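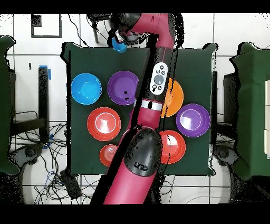
The blue cup and the green cloth

Dear Lowri, and everyone at the Clirkera Fund,

Thank you for your patience while I pulled this together. Your grant has carried the shared lunches and the cooking classes through the winter, and I'm glad to say most of the news is good, with one or two things still to sort out.

Since September we have served 746 lunches, which is a good deal more than I put in the application (I had guessed low, as Alun Craddock has since reminded me more than once!). The soups are still the favorite, and the leek and potato goes before anyone has found a chair. We tried a fish pie in the cold weather and people were kind about it, but it took two ovens and most of the morning, so we have gone back to stews and baked potatoes.

The beginners' cooking class filled up with 14 people. Rhydian Ifans teaches it, and he has kept to dishes that can be made on one burner, as several of the group only have that at home. They have done lentils, omelets, a very good chicken and rice, and flatbreads, which were messy and much enjoyed. One gentleman who lost his wife last year told me he now cooks himself a proper supper most nights, and I have thought about that a lot. 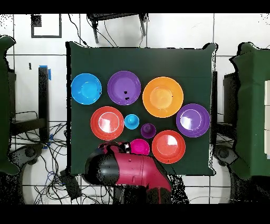
Bright plastic dishes on the green cloth

On spending, we are close to plan. Vegetables cost more than expected after the new year, and we made up some of it by buying flour and dried beans in bulk with the Levon pantry. The repair to the second refrigerator came to around $200, and I have moved that over from the printing line, where we had money left. I hope that's all right with you, and please do say if you would prefer it shown some other way.

What we haven't managed is the evening meal for families. The hall on Ondix Street is booked solid after five, and I don't want to promise a date until Seren Gittins has heard back about the church kitchen. It has an older stove but plenty of counter space, and it's closer to the bus. 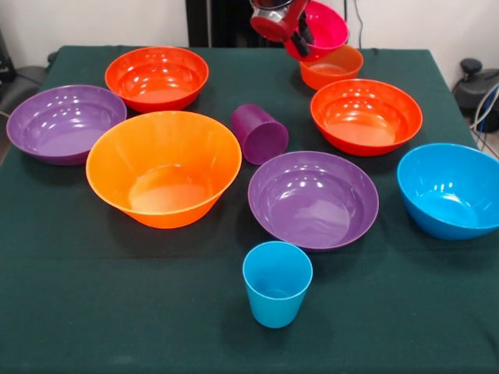 Bowls and two cups on the green cloth

For the coming months we'd like to run the beginners' class again, start a short one on packed lunches, and plant herbs by the back steps. The final accounts will come to you separately once I've checked the last of the receipts.

With warm thanks,
Idris Gape
28 March 2023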